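Dustpan and brush

A dustpan is a shallow, open-fronted tray used to collect dust, crumbs and other loose dirt swept from a floor. It is nearly always used with a broom or hand brush, and the two are often sold together as a set. The pan is laid flat with its open edge toward the sweepings, which are brushed over the front lip and carried to a bin.

In everyday Australian English the set is usually called a dustpan and brush, or a pan and broom when the brush has a longer handle. "Brush and shovel" is heard among older speakers in some districts.

Construction

The pan has three parts: the tray, the lip and the handle. The tray has raised sides and a back wall that stop the sweepings from spilling when it is lifted. Moulded plastic is the most common material for household pans. Pressed steel and tinplate are still made, mainly for workshops and fireplaces, where hot ash would damage plastic. Plastic trays come in any colour, although pale ones show dirt more readily.

The lip is the front edge of the tray, which has to sit close to the floor along its full width. A worn or warped lip leaves a fine line of dust behind, and this is the usual reason for replacing a pan. Some pans have a strip of soft rubber fitted along the lip, which follows small dips in tiles and boards. The strip tends to harden with age and can often be replaced separately.

Handles may be moulded in one piece with the tray or made separately and fixed into the back wall. Wooden handles are usually a push fit, held with a screw or pin. They are comfortable to grip but work loose if the pan is regularly left standing in water.

The brush or broom head is a block of plastic or wood set with tufts of bristle. Synthetic bristles suit most hard floors and can be washed. Horsehair and other natural fibres pick up finer dust but shed more and dry slowly. Bristles are sometimes flared or cut at an angle so that the outer tufts reach into corners.

Types

Short-handled sets are used kneeling or bending, and suit stairs, benches and small spills. The brush commonly clips into the pan for storage.

Long-handled sets, sometimes called lobby sets, let the user work standing up. The pan may be hinged so that it tips back when lifted and keeps its contents in. They are common in cafes, cinemas and shopping centres.

Children's sets are made to a smaller scale, and are used in kindergartens and in homes where children help with sweeping. Hearth sets pair a metal pan with a narrow brush and are normally hung on a stand beside the fireplace.

Use

Sweeping generally begins at the edges of a room and moves inward, bringing the dirt together in one pile. The pan is then placed in front of the pile and held still while the broom is drawn toward it in short strokes. Long strokes tend to flick light material over the back of the tray. When most of the pile is in, the pan is moved back slightly and the remaining line swept again — two or three passes are usually enough.

On uneven floors the handle is raised a little to press the lip down. Flour, plaster and other fine powders may be left with a faint film that needs a damp cloth. Broken glass can be collected in the same way, but the bristles should be checked for splinters afterward.

Care and storage

Hair and lint collect at the base of the bristles and can be pulled out with an old comb. Synthetic heads are washed in warm soapy water and dried with the bristles hanging down or facing sideways. A brush stored on its bristles takes on a permanent bend. The tray needs only a rinse and a wipe, although wooden handles should be kept out of the water.

Most sets have a hole or loop at the end of each handle so that they can be hung on a hook. Laundry cupboards and the back of a pantry door are common places. Where a set is used outdoors as well as in, many households keep a second one for the kitchen.

See also: Broom; Carpet sweeper; Feather duster; Mop

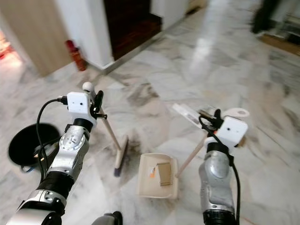
A broom with bluish-purple bristles and a cream-coloured dustpan, both with light wooden handles.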